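Shops in Sturkdale will start taking back empty glass bottles in January, under a deposit scheme approved by the town council.

Customers will pay a small deposit on each bottle of water, beer or soft drink and get it back at the till. 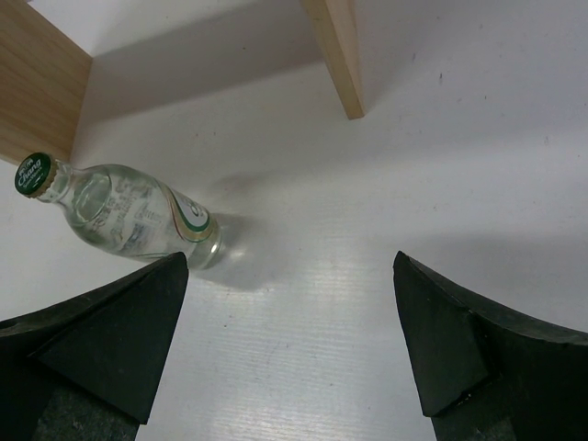 A clear glass bottle with a green cap.

Five shops have signed up so far, among them the Herrero grocery on the market square. Caps may be left on, but broken glass will still have to go to the bottle bank.
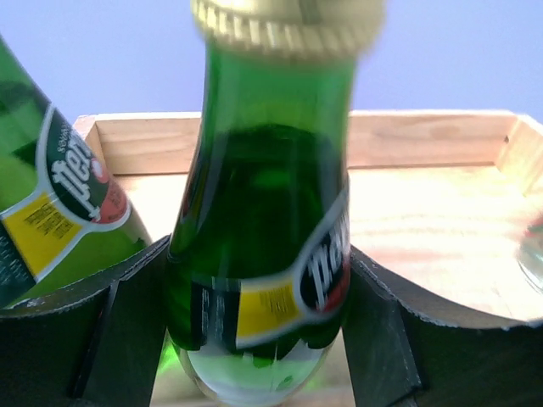
Halina Baran
Local news reporter

The council has set aside 2000 crates for the first month. Full crates will be collected at 6 am and taken to the washing plant at Grolberg, where coloured and clear glass are sorted before cleaning.
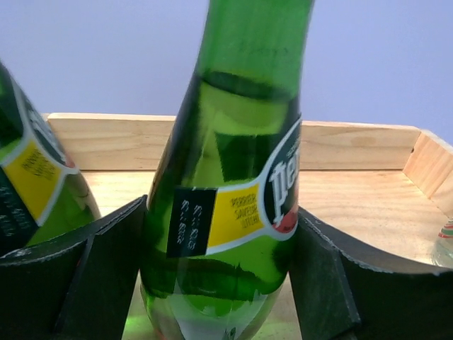
Baran was told by one shopkeeper that storage is the main worry, as her back room already fills up before each delivery.

Cans and plastic bottles are left out for now. A similar scheme in Zumlow began with glass only and added cans two years later.
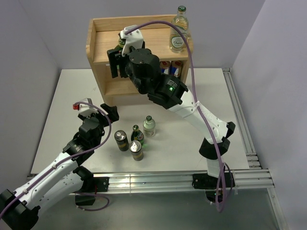 One resident wrote to the council that the deposit should be printed on the shelf ticket, so that people know the full price before they pay. The council will reply to all 166 letters it received.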